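From: Wen-hsiung Chung
To: brokerage list
Date: April 12, 2020
Subject: Re: Castalcombe price cut

Sølve Wallin wrote:
> Castalcombe has come down again and the owner is said to be
> motivated. New engines, 591 hours on both, galley redone, sleeps 6
> plus crew. The listing agent says two parties are close. I think
> she goes before summer and anyone with a client in that size
> should move now.

Sølve, I've been hearing "two parties are close" on this boat since September. If they were any closer they'd be aboard by now. I don't doubt the agent said it. I doubt it means anything.

Take the hours. The last sheet I kept had her at 1,448 and made no mention of an engine change. The new one says 591 and calls the engines new. Fine, but new when, and who put them in? I asked for the yard invoice and got a brochure. A pair of engines with 591 hours on them is not new in my book anyway, and I would want the serial numbers checked against the builder's plates before a client of mine paid for a haul-out.

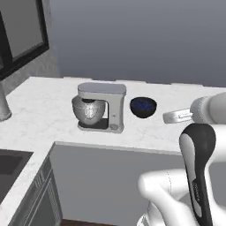
The galley is the other thing being sold hard, and I have the same trouble with it. Redone by whom, and was the weight ever worked out? Sin had a refit like that and she sat low by the stern until the new owner tore half of it out. A marble countertop running around in an L, with a stand mixer parked on it, is all very nice at the dock. Put it in a beam sea and tell me where the mixer ends up. If it's real stone I want to know what is holding it up – and if it isn't, the price should say so.

As for the cut, Grolari came down three times before she sold, and the buyer still paid too much once the survey was in. A lower asking price tells me the first one was wrong. It doesn't tell me the second one is right.

I do have a client who would look at her. He will want the invoice, the last out-of-water survey, and a sea trial of 900 minutes spread over two days, which I know is long. The agent has already told me that's unreasonable. Has anyone here been aboard since the Nokov people took over her management? I'd take one honest paragraph over another brochure.

Wen-hsiung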